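Clundel workroom – progress report, January

Dear all at Pastholm,

We're past the halfway mark and it feels great to write that! Your grant has paid for the white tables, the chairs and the wire shelving, and we have spent 528 of the furniture budget so far, with 279 still in hand for lighting and cables.

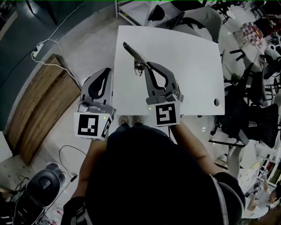
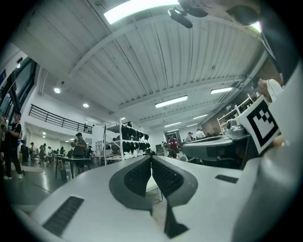 The workroom, from the table up to the ceiling panels.

Cables are next on the list – we want the power strips off the floor and along the wall before the spring groups start. The office chairs roll well on the gray floor, so moving people between tables takes no time at all. We plan for 20 people per session, and the first list filled up in a day!

Frauke Lenz read a draft of this report and asked whether the shelving would be enough once all the groups have their own bags and boxes. She would like a second unit on the long wall, and she thinks 100 from the remaining money should cover it. We agree, and will order from Mavasau unless you object by Sunday.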